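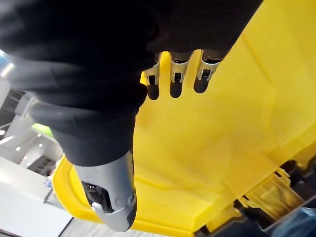 Yellow is for things you'll need again before the year is out, according to Menaka Cassim, and if you put the Christmas lights in yellow you have only yourself to blame. I had put the Christmas lights in yellow. I had also put in a waffle iron, the manual for a different waffle iron, and one ski glove.

Cassim has been sorting other people's storage in Rudside for long enough to have opinions on plastic. Gray bins disappear into the garage wall and take your tax returns with them. Clear ones let you see the mess, so you feel informed and do nothing. A big yellow container nags. You walk past it with the groceries and it's still there, the color of a school bus.

She doesn't care for smooth sides, either. Ribs and ridges keep a wall from bowing when you pack it with books, which she would prefer you didn't. "Books go in small boxes," she told me, looking at my books, which were in a very large one.

My own project began in March, when the closet under the stairs stopped closing. I bought four containers at Hurley, a hardware store where the storage aisle is longer than my house, and paid $57 for the privilege of owning more stuff. The plan was one container per season. By lunchtime I had filled three of them with spring.

Tania Haque, my neighbor on Weerasinghe Street, runs a stricter system. Every container gets a number and a line in a notebook, and nothing goes in without coming out of something else first. Her notebook is up to page 36. She can find a bicycle pump in under a minute, and she will do it for guests, whether or not they have a bicycle.

I tried the notebook. My first entry reads "cords (various)." My second reads "more cords." After that there's a drawing of a dog.

What finally worked was Cassim's dullest rule: leave the top third empty. It looks wasteful — you've paid for that air, after all — but it means you can reach in and move things aside without unloading the whole business onto the hall rug. The lights are out of the yellow container now and up in the attic. The ski glove stayed. I still have hopes for the other one.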